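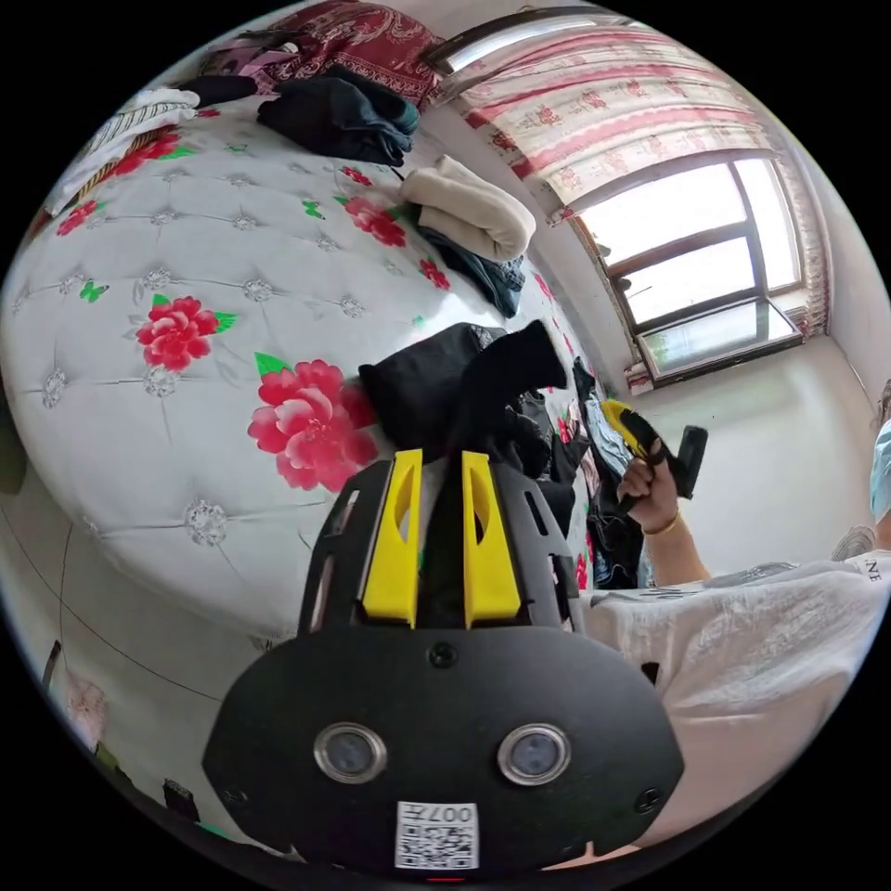
サプリメント「Lalten」の表示変更と保管条件について

製品情報ニュースレターをお読みの皆様に、就寝前に摂取するマグネシウム含有食品Laltenの表示変更をお知らせします。対象は2021年9月2日以降の出荷分です。

変更点は二つあります。一つは原材料名の記載順です。賦形剤の配合比を見直したため、結晶セルロースがデキストリンより前に来ます。マグネシウムの配合量に変更はなく、1粒あたり47mgのままです。もう一つは摂取目安の書き方で、従来の「1日数粒」を「1日2粒、就寝前に水またはぬるま湯で」に改めました。数粒という表現では上限が読み取れないとの問い合わせが、7月に続いたことによります。

旧表示品と新表示品は、当面のあいだ店頭に混在します。ボトル底面のロット番号の末尾が9であれば新表示品です。旧表示品をお持ちの場合も、目安は1日2粒としてください。

容器は引き続きPlistico製の遮光ボトルを使用します。キャップの締め付けが不十分な場合、錠剤が吸湿して表面に斑点が生じることがあります。斑点の出た錠剤は摂取せず、販売元のCostoまでご連絡ください。乾燥剤は開封後も取り出さないでください。別容器への小分けは、湿度管理ができないため推奨していません。

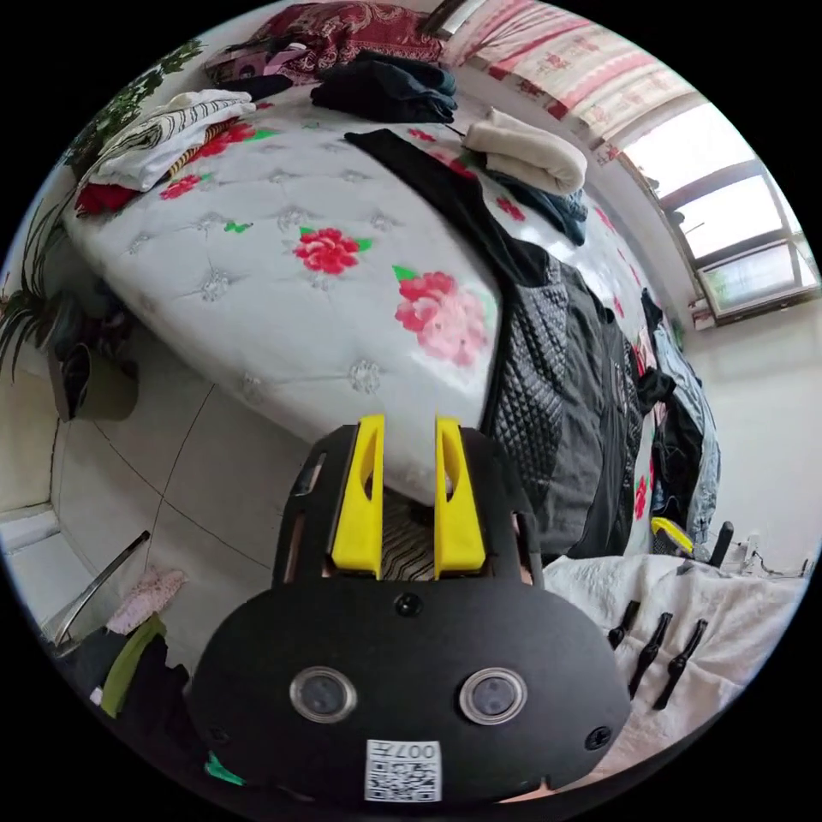 保管温度の上限は25℃です。夏季に室温がこれを超える場合は、冷蔵庫の野菜室に移しても差し支えありません。ただし出し入れのたびに結露が生じやすいため、ボトルを密閉袋に入れ、室温に戻してから開栓してください。

併用に関する注意も再掲します。テトラサイクリン系およびニューキノロン系の抗菌薬は、マグネシウムと同時に服用すると吸収が低下することがあります。服用間隔は処方医または薬剤師に確認してください。酸化マグネシウム製剤を便秘薬として処方されている方は、摂取量が重複します。腎機能の低下を指摘されている方は、自己判断で摂取を始めないでください。軟便が続くときは摂取を中止してください。

本品は食品であり、不眠その他の疾病の治療または予防を目的としたものではありません。

品質試験の概要は、製造元Zinchenkoの品質管理担当Petro Bondarchukがまとめた資料に記載しています。崩壊試験と重量偏差の結果を含む全10ページです。希望される方は、ロット番号を添えてCostoの製品窓口に請求してください。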